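台所でニュースを片づける 新聞・議会だより・選挙チラシの家庭整理術

先週の続きです。前回は冷蔵庫の扉に貼ったものをどう減らすかで終わってしまって、肝心の「紙そのもの」の話までたどり着けませんでした。コメント欄で「で、議会だよりはどこに置いてるんですか」と何人かに聞かれたので、今日はそこからいきます。長いです。お茶でも淹れてどうぞ。

うちに来る政治まわりの紙といえば、まず町の議会だより、それから地域紙のGrikach、あとは議員さんの活動報告、候補者のチラシ、政党の号外、自治体のパブリックコメント募集のお知らせ。これがまた、大きさがばらばらなんですよね。タブロイド判あり、三つ折りあり、妙に分厚いつるつるの紙あり。重ねると滑る。滑って炊飯器の裏に落ちる。で、年末の掃除で出てきて、「え、この説明会とっくに終わってるじゃない」となるわけです。何度やったことか。

捨てればいい、という声はよくわかります。夫も同じことを言います。でも私は、捨てる前にひと晩は家のなかに置いておきたい派なんです。読み比べると面白いから。Grikachでは一面だった給食費の話が、議会だよりでは最後のページのすみっこに載っていたりして、どっちが大きく扱っているか、それだけでもう夕飯どきの話題になります。並べて読むには、並べられるように置いてないといけない。だから整理の話なんです。

まずは入口をひとつに決める

郵便受けから持ってきた紙を、玄関、食卓、電子レンジの上と、気分で置くのをやめました。うちの入口は台所の横のパンかごです(もとはパンを入れていました。パンは今、棚にむき出しで置いてあります)。深さがあると底のほうが化石になるので、浅いのがいいです。浅いかごはすぐあふれます。あふれたら片づける。それくらいの雑な合図のほうが、私には合っていました。

かごに入れるときに、はさみ込みのチラシだけは抜きます。ピザとか、屋根の点検とか。抜かないと、いざ読もうとしたときにピザのことで頭がいっぱいになるので。ホチキスの針もこのとき外しておくと、あとで古紙に出すときに楽です。針外しがなければバターナイフの先でどうぞ。パン切りナイフはやめておいたほうがいいです、刃が波打っているので紙がびりっといきます。

濡れて届いた日のこと。雨の日のGrikachは、ビニールに入っていても角がふやけていることがあります。アイロンをかけるという人もいるようですが、私は乾いたふきんにはさんで、まな板をのせて放っておきます。夕方に入れて、寝る前にはたいてい読めるくらいになっています。インクの色がふきんに移ることがあるので、白いお気に入りのふきんは使わないでください。私は一枚だめにしました。

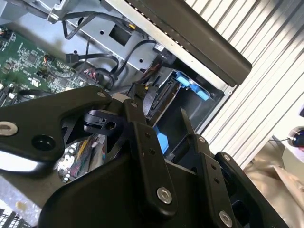 で、かごの中身をいつ読むかなんですが、私は煮込み料理のときと決めています。カレーとか、豆とか。火のそばを離れられないけれど手は空いている、あの半端な時間。議会だよりの一般質問って、ひとり分の質問と答弁がだいたい玉ねぎが透き通るまでの長さなんですよ(個人差があります、玉ねぎにも議員さんにも)。炒めながら読むのは危ないのでおすすめしません。紙はコンロの反対側に置いて、混ぜるときは混ぜる、読むときは読む。油がはねると赤字の書き込みがにじみます。

台所で読むときの道具は、洗濯ばさみとクリップボードがあれば足ります。クリップボードを調味料棚のフックにつるして、そこに読みかけを一枚だけはさむ。たくさんはさむと重みで傾いて、見出しが読めなくなります。粉ものをやる日は、クリップボードごと大きめの保存袋に入れてしまうと、袋の上から指で押さえられて具合がいいです。袋は洗って使い回しています。

線の引き方を変えたら読むのが速くなった

以前は気になったところに全部線を引いていて、気がつくと紙面がまっ黄色でした。今は色を2種類だけにしています。緑の色鉛筆は「決まったこと」、だいだい色は「これから決まること」。それだけです。賛成とか反対とかの色は作りません。作ると、腹が立った日にはその色ばかり増えて、あとから見ても何の話だったかわからなくなるんです。

やってみると、新聞の見出しで「〜へ」とか「〜方針」と書いてあるのは、だいたいだいだい色のほうになります。「図書館、開館時間を短縮へ」と読むと、もう短縮されたような気分になるでしょう。でも本文をよく見ると、これから議会にかけますよ、という段階だったりする。あ、まだ言えることがあるんだな、と気づくのは、線を引くときだったりします。慌てて窓口に電話をかけて、もう決まったんですかと聞いたこともありますが、係の方は丁寧に、次の会議の予定まで教えてくれました。

蛍光ペンより色鉛筆がいいのは、裏に抜けないからです。とくに活動報告の薄い紙は、蛍光ペンを使うと裏のプロフィール写真の顔に線が出ます。ご本人に申し訳ない気持ちになります。

同じ話を別の紙で読むときの、食卓の使い方

食卓に広げるときは、同じ話題の記事を左右に並べます。左にGrikach、右に議会だより。真ん中に付箋を置いて、片方にしか載っていないことを書きます。金額だけ片方にある、反対した人の名前だけ片方にある、というのがほんとうに多いんです。どちらかが嘘をついているとか、そういう大げさな話の前に、まず紙面の広さが違う。締め切りも違う。でも、何を落としたかには、やっぱりその紙の性格が出るなあと思います。

前に、橋の架け替えの記事でこれをやってみました。Grikachは「工事費が膨らむ」と書いていて、議会だよりは「安全対策を追加」と書いていたんですね。読んでいくと同じ変更の話なんですよ。手すりを高くして歩道の幅を広げる、そのぶんお金がかかる。どっちも間違っていないのに、片方だけ読むと怒りたくなり、もう片方だけ読むと安心しきってしまう。私は両方読んで、ちょっと怒ってちょっと安心しました。夫は「手すりは高いほうがいい」と言って、おかわりをよそいに行きました。

付箋は記事に直接貼らないで、一度台紙に貼るのがおすすめです。新聞紙に貼ると、はがすときに字まで連れていかれます。台紙は牛乳パックを開いたものが丈夫です。よく洗って、内側の白い面を上に。クッキングシートの芯に巻いておくと反りが取れません(逆のことを書いている本もありましたが、うちでは取れませんでした)。平らにしたいなら、重い鍋の下です。 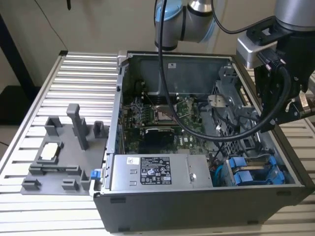
Tarnetti、2月

町の予算の時期は、紙がどっと増えます。今年も予算案の概要版というのがかごに入ってきて、その厚いこと。これを頭から読もうとして、毎年、私は総務費のあたりで力尽きていました。そこで去年から、献立と同じやり方で読むことにしています。冷蔵庫にあるものから考えるのと一緒で、自分の生活にもうあるものから読む。うちなら図書館、ごみ袋、通学路の街灯、それから母が使っているデイサービスの送迎。目次でその言葉を探して、そこだけ先に付箋を立てておきます。

読むのは4か所まで、と自分に言い聞かせています。もっと読みたくなったら次の日。欲張ると、翌朝には何も覚えていません。覚えていられる量を読んで、朝ごはんのときに家族に説明してみる。説明できなかったところは、わかっていないところです。そこにはだいだい色で小さく丸をつけておいて、役場に行くついでに聞きます。

「前年度比」という欄、私はあれで長いことだまされていました。だまされたというと人聞きが悪いですね、勝手に早合点していました。減っている欄を見ると「削られた!」と思うんですが、去年大きな修理をして、今年はそれがないから減って見えるだけ、ということもある。家計簿でいうと、冷蔵庫を買い替えた月の翌月です。節約上手になったわけでもなんでもない。だから減っているところを見たら、まず去年のを出してくる。去年のが出てくるように、しまっておく。そういうわけで、次はしまい方です。

しまい方は立てるに限ります

寝かせて積むと、下のものは二度と見ません。これはふきんでも保存容器のふたでも同じで、立てるとちゃんと使うようになります。うちでは近所の紙もの屋のTjoaで買った厚紙のボックスを、食器棚の下の段に入れています。お皿を少し処分して場所を作りました。結婚式の引き出物の大皿にはさよならを言いました。

Grernixのファイルボックスも試しました。しっかりしていて背も高くていいんですが、うちの棚には高さがほんのちょっと合わなくて、扉が閉まらない。買う前に棚を測る、という初歩の初歩を、私はやっていませんでした。今は洗面所でタオル入れになっています。タブロイド判を折らずに立てたい方は、棚の高さを測ってから出かけてくださいね。

ボックスの中の仕切りは、話題別です。発行元別にはしません。発行元別にすると、それぞれの束がきれいにそろって、見た目はとても気持ちがいいんですけれど、比べるのに毎回別の束を引っぱり出すことになって、私はすぐにやらなくなりました。話題別なら「橋」を引き抜けば、Grikachも議会だよりもチラシも一緒に出てきます。大きさがばらばらでみっともないのは、扉を閉めれば見えません。

しまうものは、2年たったら見直します。決着がついた話題は、最後の記事だけ残してあとは古紙へ。まだ続いている話題はそのまま。こうして見直していると、ずいぶん騒がれたのに続報がひとつもない話、というのが出てくるんです。そういうのは私はボックスの一番手前に移しておきます。どうなったんでしょうね、駅前の噴水。

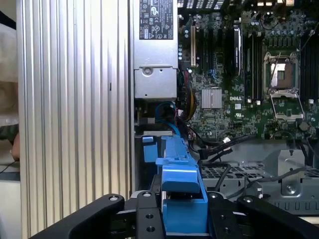 仕切りにつける見出しの紙は、新聞のつもりで考えると失敗しません。新聞だって、題字があんなに大きいのは売り場で目に入るためでしょう。私は最初、棚になじむようにとベージュの紙にベージュの糸で、ずいぶんおしゃれにこしらえたんです。ぜんぜん見えませんでした。老眼が始まっているのもありますが、まわりと同じ色では探せるわけがない。パソコンのケースの中にある、あの鮮やかな青いプラスチックの部品を見てくださいよ、黒と銀のあいだで、ぱっと目が行くでしょう。あの青さを見習って、うちの見出しも全部青い厚紙にしました。切りっぱなしの厚紙の上のほうを少し段にして、高いところに話題の名前を書いています。茶色い箱と灰色の新聞紙のあいだから青がのぞくと、しゃがまなくても「学校」だ「水道」だとわかるんですから、ベージュの糸にかけたあの夜なべは何だったのかと思います。

選挙のチラシは別あつかい

選挙前は、ふだんのかごとは別に、大きめの封筒をひとつ用意します。投票が終わるまでは一枚も捨てません。応援する人のも、しない人のも、同じ封筒。うちは家族で意見が割れますから、誰かの分だけ先に古紙に行ったりすると、食卓がたいへん険悪になります。前に一度、夫が悪気なく一枚をなべ敷きにしてしまって、娘が口をきかなくなりました。なべ敷きは、なべ敷きを使いましょう。

読むときは、チラシの写真の面を伏せて、文字の面だけを上にして並べます。顔が見えないと、案外、誰のだったかわからなくなるんですよ。「子育てしやすい町に」は、ほとんど全員が書いています。差が出るのはその次の行で、どこからお金を持ってくるか書いてある人と、書いていない人がいる。うちではそこだけ緑で線を引いて、線がない人のチラシには、公開討論会で聞いてみたいことを鉛筆で書いておきます。

そして投票が終わったあとも、当選した人のチラシは捨てません。クリアファイルに入れて、さっきのボックスの一番奥に立てておきます。次の選挙のときに出してきて、新しいチラシと並べるんです。同じ文句がそのまま載っていたり、前はあれほど大きな字だったのがすっかり消えていたり。これはもう、梅干しの瓶を開けるのに近い楽しみです。寝かせたかいがあります。

地域のフリーペーパーや号外でやっておくこと

発行元のわからない紙が入ってくることもありますよね。見出しがやたらに怒っていて、写真が暗くて、名前がどこにもない。私はそういう紙が来たら、裏返して端っこの小さい字を探します。発行者、連絡先、発行の月。見当たらなければ、線も引かず、話題のボックスにも入れず、かごの脇のクリップで一時預かりにします。別の紙で同じ話が出てきたら戻してあげる。出てこなければ、魚のうろこを取るときの下敷きになってもらいます。新聞紙より吸わないので、あまり優秀な下敷きではありません。

このやり方は、読書会で一緒だったGilang Nairさんに教わりました。長く学校の事務をしていた方で、私が匿名のビラを読んでぷりぷり怒っていたら、「ひと晩クリップではさんでおきなさいよ」と言われて。翌朝読むと、たしかに昨日ほどは腹が立たない。それからうちのクリップは、Nairさんのクリップと呼ばれています。

古紙に出す前のひと手間

役目を終えた紙は、使えるだけ使ってからさよならします。Grikachの紙は、窓ふきに向いています。ほんの少し水で湿らせて、丸めて拭いて、乾いたので仕上げ。インクが手につくので、白いサッシの家では端のほうで試してからにしてください。長靴の湿気取りにも入れます。議会だよりはつるつるしていて水を吸いません。かわりに、引き出しの底に敷くとすべりがよくて、汚れてもさっと拭けます。うちのカトラリーの引き出しには今、水道料金の質疑が敷いてあって、フォークを取るたびに目に入ります。おかげで、改定の経緯をすっかり覚えてしまいました。

野菜くずを包むなら新聞紙です。2枚重ねて、角から巻いて、最後を折り込む。生ごみのにおいがだいぶましになります。包む前に、切り抜きたい記事がないかは必ず見てください。私は一度、夢中で読んでいた連載の最終回でキャベツの芯を包んでしまい、流しの前で広げ直して読みました。しめっていましたが、読めました。

個人の名前や住所が入ったもの、たとえば請願の署名の控えや、投票所の案内の封筒なんかは、細かくちぎってから出します。シュレッダーはうちにはありません。料理ばさみを重ねた刻みのり用のはさみがありますよね、あれで切っています。紙用と決めたら、のりには戻さないこと。柄に色のひもを結んでおくと家族も間違えません。これも青いひもです。

いただいた質問から

スマホで読む記事はどうしてますか、というのがありました。気になったものは見出しと日付だけ、裏紙に手で書いてボックスに入れています。印刷はしません。手で書くと、見出しがあとで変わったときに気がつくんですよ。朝に書き写した見出しが、夜に見たら少し穏やかになっていた、ということがありました。何があったのかは知りませんけれど、書き写した紙のほうは、今も「病院」の仕切りに入っています。

家族が協力してくれません、というのもありました。うちもです。娘はかごに入れてくれますが、夫は今でも電子レンジの上に置きます。もう電子レンジの上を「夫の分のかご」だと思うことにして、あたためるついでに回収しています。

切り抜きはのりですか、テープですか。どちらも使わず、封筒に入れて立てています。テープは何年かすると茶色くなって、はがれて、べたべただけが残るので。

次回は、議会の中継を流しながらできる家事について書こうと思っています。アイロンがけは向いています。揚げ物は向いていません。採決のところで目が離せなくなって、コロッケをひとつ炭にしました。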